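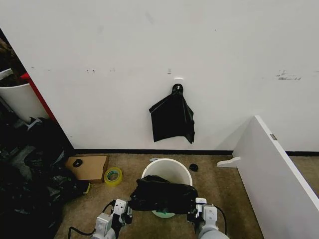
A black bag on the wall hook and another at the bin in the Pumphrey front office.

The smallest job at Pumphrey used to be the one most often skipped. The office bins were emptied when they overflowed, and the fresh bags were kept in a supply closet at the other end of the building.

"You'd pull the full bag out, tie it, carry it off, and then forget to come back with a new one," says the office manager, who has run the front office for six years. "The next person drops a coffee cup into a bare bin, and now the bin needs washing."

Her fix was a stick-on hook. One went up on the wall over each bin, low enough to reach while bending down, with a black bag hanging from it.

"I tried folding the spares and leaving them in the bottom of the bin first," she says. "They got wet. On the wall they stay clean, and I can see from the door if one is missing."

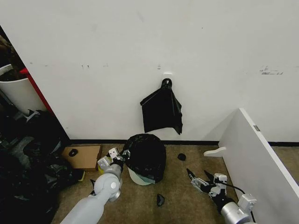 By the Gellent newsletter staff
Workplace section, November

The bags come from Jenus in cases of 522, and she orders a size larger than the bin calls for. The extra plastic folds down over the rim.

"A bag that just fits will slide in as soon as something heavy lands in it," she says. "With the bigger one you have enough to pull over the edge. Open it all the way first and get some air in. Then push the bottom down and work your way around the rim."

She is less particular about the rest of the room. The wall has scuffs on it, and she has no plans to paint this year.

"Paint is a different budget," she says. "The bags I can do something about."

The hooks have held up, with one exception in the hallway, where the wall was dusty when the hook went on. She now wipes the spot and leaves the hook alone overnight before hanging anything from it. She would not put a full bag on one.

Asked whether people replace the spare after using it, she says most do. For those who don't, she walks the rooms at 4 p.m. with a few bags in her pocket.
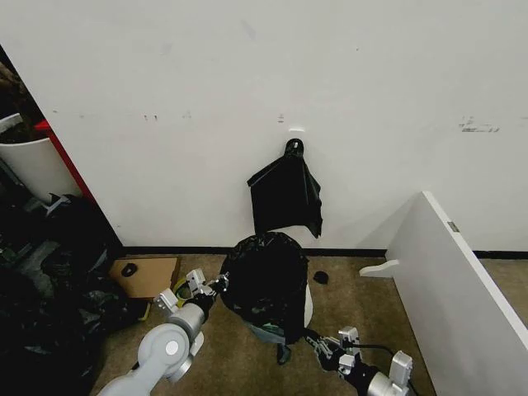
Setting up a hook

Wipe the wall and let it dry. Press the hook on firmly and wait until the next day. Gather the bag at the top, tie it loosely and loop it over. Keep the lower end clear of the floor so it stays out of the way of the vacuum.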